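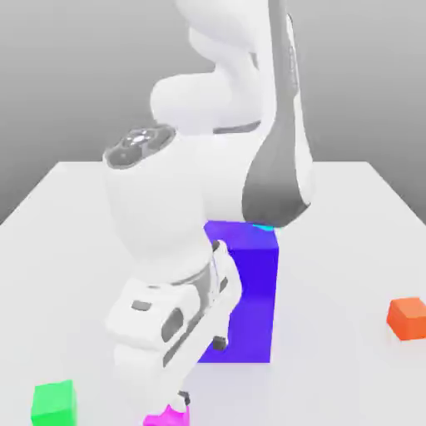 Unit 4: Comparing two grippers before you touch the real ones

Welcome to my favorite week of the course! Up to now we've treated the hand as a dot on the end of the arm. From here on it has a shape, it takes up space, and it bumps into things.

You'll run the same block task with two grippers in simulation. The Velport is a parallel hand with two slim fingers. The Ninda is wider, with soft pads, and it forgives a lot of bad aiming. Both mount on the same wrist, so the arm settings stay put when you swap.

What to record for each run:
- did the fingers close on the block you asked for
- did any part of the hand or forearm touch something else
- how far the block slid before it was held

Please look hard at that second one. A tall block next to a small one is a lovely problem, since the fingertips can be perfectly placed over the small block while the hand is almost leaning on its neighbor. Try coming in tilted, then straight down, and compare.

Camera view matters too. From some angles the forearm hides a good part of the tall blue box, and a vision-based controller has to guess at the rest. Move the camera, rerun, and see whether your success rate moves with it. Chunhua Kang ran 654 trials last March and got 61 failed grasps, most of them with the target partly hidden - her plots are in the Qin folder and they're a treat to read.

Use the same random seed for both grippers. Change one setting at a time. If the Cleseck controller stalls on reset, restart it and drop that run.

Bring four of your oddest failures to lab. Sihan Hao will help us try them on the hardware, and I can't wait to see which ones carry over.

Questions about this handout: see Chunhua Kang or Sihan Hao in lab | Back to top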